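Two-Arm Bench: Where We Are
Sorercombe Shared Workshop newsletter, 2025-06-01
By Nidia Escobar

The two-arm project in the back bay has a name now. It's called Hidura, and it has its own shelf, its own page in the sign-out book and, for the first time since we started, two arms that work on the same day. Several members have asked what stage it is at and whether they can use it. The short answer to the second question is yes, with a sign-off from me or Facundo Navarrete. The first question takes longer.

We started in September with one arm, bought used and missing its gripper. The plan was modest. We wanted something that could sit at a table and move household objects from one place to another, driven by a person at first and later by a program that had learned from what the person did. The second arm came in winter, from the same seller, with a bad elbow joint. Facundo took the joint apart on the small lathe bench, replaced a bearing and put it back together. It has behaved well since then, although it makes a clicking noise when it reverses direction under load. We have listened to that noise a lot and decided to leave it alone.

Total spent to date is $1569. That covers both arms, motors, cable, two power supplies, filament and the table. It doesn't cover the computer, which was already in the workshop. Receipts are in the blue folder on the Hidura shelf if anyone wants to go through them. The biggest single mistake in there is a set of motor drivers that didn't match our motors. We bought them in a hurry and they couldn't be returned. They are in the parts bin under "drivers, free," and I would like somebody to take them.

The table

The back bay floor isn't level. The building went up in 1946 and that end of it was a loading area, so the concrete slopes toward where the door used to be. Our first setup was two arms clamped to an old workbench, and each time one arm swung out the bench rocked and the other arm's readings jumped. We lost most of a month thinking this was a software problem. It was fixed with shims and a different table.

The new table is plain white, and so is the wall behind it. We painted the wall ourselves. Before that there was pegboard, and with all the tool outlines showing, our object detection kept reporting things that were not on the table. Please don't hang anything on that wall, even for an afternoon.

The grippers

The fingers are the part of the build that has changed the most. The first pair were flat, and smooth things slid out of them. Since then we have gone through several versions, and what is on both arms now is a blue plastic finger with ribs along the inner face and open cells between them. Facundo drew them and I did most of the printing, on the Nyitrai, which is the older of our two printers and the one that jams less. A full pair takes a long evening. If you want the files they are on the shared drive in the Hidura folder, version named "cells_wide." Do not use "cells_wide_final." It has the wrong hole spacing at the mount.

Bottles are harder for us than cups. A cup can be pinched at the rim or around the body and it weighs almost nothing. A bottle with liquid in it is heavier, and the weight shifts as it tilts. When the grip is low the top swings, and when the grip is high the bottom does. We have settled on the middle of the bottle for now. The task we keep running is simple to state: pick up the bottle, bring it over to the cups, tilt it, set it back down. The cap stays on for all of this. We will take it off when I trust the arms more than I do today.

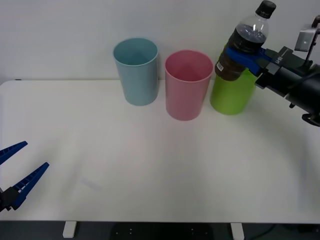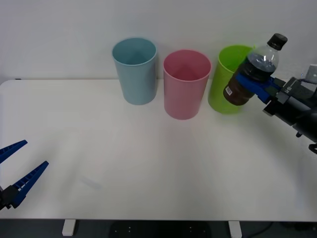

The first two are from the fixed camera. The next two are from a wrist camera.

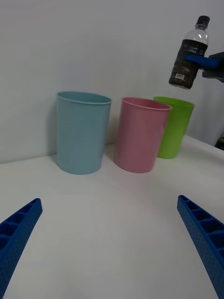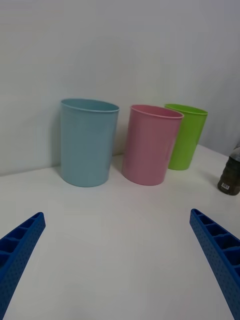

The part of the task that fails most often is the last one, setting the bottle back down. The arm comes down at whatever angle it was left in, and if that angle is off by a little the base touches on one side first. Then the fingers open and the bottle either rocks upright or falls over. A person driving the arm learns to correct for this after a few tries. The program hasn't learned it yet, and I think the reason is in our recordings. Most of them were made by Facundo and me in the first weeks, when we were bad at it too. We have been throwing those out and making new ones.

Logged time on the pair of arms stands at 118 hours. I mention it for maintenance reasons. The wrist screws on both arms had worked loose when I checked them last, and the cable clips on the right arm needed replacing. From now on whoever runs the last session of the week checks the wrist screws with the short hex key on the hook. Write it in the book when you do it. If a screw turns at all, put a drop of thread locker on it (the blue kind, not the red).

Cameras

Each arm carries a small camera at the wrist, and there is one more that doesn't move. The wrist cameras were my idea and took me longer than I said they would. The trouble was cable. Every time the wrist rolled past a certain point it pulled on the connector, and the picture froze without any error message, so we would find out at the end of a session that half of the recordings were a still image. The new route has a loop of slack behind the forearm and a tie at the elbow, and we haven't had a freeze since. The program that runs the recordings, which Facundo named Somia, also checks now that the frames are changing and beeps if they stop.

Somia saves the camera views together with the joint positions, so that any run can be played back later. Disk space is becoming a nuisance. We have more than 3000 recordings and a good share of them are useless: dropped objects, someone forgetting to press stop, one long stretch of an arm holding still while we ate lunch. I'm going through them in date order and have reached the end of winter. If another member would like to sit and sort recordings while a print runs, the work is dull but easy to explain, and you can stop at any point. Keep, delete and unsure are the only folders.

Using the bench

A few rules, most of them learned by doing the other thing first.

Both arms get powered from the same switch, the big one on the right leg of the shelf. Don't plug them in separately. When the power goes off the arms drop, so park them before you switch off. The park position is on the card taped next to the screen.

Keep drinks that are open off that table. This applies to coffee as well.

One person drives and one person stands by the switch. If you are alone, you can run playback at slow speed but you can't drive both arms. I know this is inconvenient in the evenings. We had one collision between the two arms in spring, with no damage except a cracked finger, and it happened while I was alone and looking at the screen.

If you bring your own objects, that's welcome. Things that work well at present are plastic cups, blocks, sponges, small boxes and closed plastic bottles. Please don't bring glass. Soft bags don't work yet, and neither do keys or coins or other flat things that lie against the table. Facundo has an idea for a thin lip at the fingertip to get under flat objects and will print a trial pair when the printer is free.

What comes next

We want to get both arms doing something together. So far one arm works and the other waits with its fingers open, which is half a project. The first joint task will be for the left arm to hold a cup steady while the right arm brings the bottle over. It sounds like a small step. In practice it means that both arms have to agree on where the table is, and at the moment they disagree by about the width of a pencil. We calibrate each arm separately by touching it to marks on the table, and any error in one is added to the error in the other. Facundo wants to switch to a method where the two arms touch each other's fingertips. I want to make a better set of marks first. We will probably do both, and I'll report on which one helped.

We also need a proper cover for the electronics under the table. Cables still run across the floor at the back bay, and I would ask everyone to step over them and keep the rolling carts away. Anyone with sheet metal experience who could spend an hour with us on a simple folded box, please write your name on the list by the sink.

Sessions are open to members two evenings a week, posted on the board by the door. You don't need to know how to program. Driving the arms takes most people a few minutes to get the feel of and a good deal longer to do smoothly, and new drivers make recordings that are different from ours, which helps. Bring a hair tie if your hair is long. The stool with the short leg is for the soldering bench, so leave it there and take one of the others.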